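What Lives on a Kitchen Counter?
By Comfort Alhassan

Kitchens have a lot of work to do before anybody sits down to eat, and a good part of that work happens on the counter. Come along and we'll look at the things that sit there, one at a time, with no hurry at all.
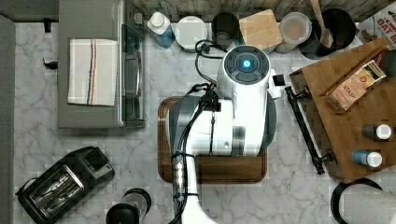

Two machines that make toast

Did you ever wonder why a kitchen might have a toaster and a toaster oven too? They sound like the same thing, and they're a bit like cousins. A toaster with two slots is made for slices of bread. You drop the slices in, push down the lever, and thin wires inside get so hot that they glow orange. That heat dries out the outside of the bread and turns it brown, and that's what makes it crunchy (and makes the whole house smell wonderful!).

A toaster oven is more like a little room for food. It has a door on the front and a rack inside, so the food can lie down flat. That means you can melt cheese on top of your bread, and the cheese stays where you put it. Try that in a slot toaster and you'd have a terrible mess, as my nephew Nabil found out one December.

What is a tray for?

A wooden tray with a raised rim is one of the oldest helpers in the kitchen. The rim works like a tiny fence. If a cup slides or an orange starts to roll, it bumps into the fence and stays on the tray. Wood is also slow to heat up, so it feels nice in your hands even when the bowls you're carrying are warm.

The counter itself

Some counters are marble, a kind of stone. Long, long ago it was a different stone called limestone, and then deep under the ground it was squeezed and heated until it changed. The gray swirls you often see in white marble come from bits of other minerals that were mixed in. Put your palm on a marble counter and it will probably feel cool, even on a summer day. The stone pulls the warmth out of your hand, and bakers like it for rolling out dough, so the butter doesn't melt too soon.

Towels, hot tops and you

A striped kitchen towel is handy for drying hands and wiping up drips. A toaster oven gets very hot on the outside when it's cooking, though, so any towel should be moved well away before a grown-up switches it on. After cooking, wait at least 20 minutes before you touch it, and ask a grown-up first even then.

Something to try at home

Lay one hand on a wooden tray and the other on a stone or metal surface in the same room. Which one feels colder? Ask somebody in your family to try it too, and see if they pick the same one as you.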